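Kitchen cell, simulated side: progress report for July
Prepared for the programme office at Medska
July 27, 2020

You asked for a plain account of where the money went this period. Most of it went on setup, and I am less pleased with the result than the last report may have led you to expect.

The simulated kitchen now loads and runs on our own machines without anyone from Pevitz on the telephone. We logged 2544 runs at the sink station. Of those, 147 had to be thrown out because the arm's starting position did not match the one in the settings file. Kenta Chiba traced this to a base offset that had been typed in twice, once in the scene and once in the arm's own configuration. The two cancelled out at some start poses and added up at others, so the fault looked random for far longer than it should have. The offset now lives in one place only.

The sink was chosen as the first station on the argument that it was the hardest. I still doubt that. It is awkward, certainly: the gripper has to come down past the tap and work among a dish rack, a sponge and crockery, with a rim on every side to catch a knuckle. But awkward for a simulator and awkward for a real arm are different things, and we have been paying for the first while hoping for the second.

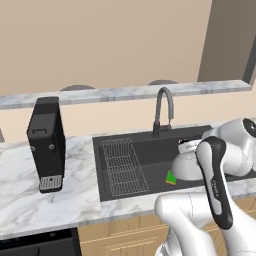
Contact settings took up the middle of the month. With the values supplied by Pevitz, a closed finger could sink into the wall of a bowl and the run would still be marked as a good grasp. We stiffened the contacts and halved the time step. Runs are slower as a result, and the success rate fell. I regard the lower figure as the better one to plan on, though I would not plan much on either. The 1543 runs made before the change have been kept but should not be quoted in anything that goes outside.

Wire racks remain a nuisance. The simplified collision shape first used for the rack was a solid block, so the planner treated the gaps between the wires as if they were filled in. Replacing it with separate thin bars fixed that and brought a new complaint -- the fingers now jitter when they touch two bars at once. Damping helps a little. We have not found a setting that I would sign for.

Routine care of the cell is at least written down. Before each batch the operator reloads the scene, homes the arm, opens and closes the gripper, checks the joint limits against the sheet and runs six slow approaches to the sink with nothing grasped. Any unexplained contact stops the batch. Calibration of the wrist view is repeated whenever the gripper model is changed, and the old file is archived under its own name. It used to be overwritten.
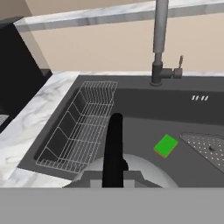
Yuto Takeda read this in draft and thinks I am being too hard on the contact work. In his view the jitter is a fault of the solver, the new release from Takagi will deal with it, and we should go straight on to the Grillano arm in the autumn. He would also like it noted that the discarded runs cost us computing time and no hardware.

Both points are fair as far as they go. I have heard the one about the next release before, and I would ask that the second payment for the Grillano work be held until the rack tests have passed on the present version, with the stiff contacts left in. The test sheet is attached, and Kenta has the settings files for anyone at Medska who wants to repeat the runs.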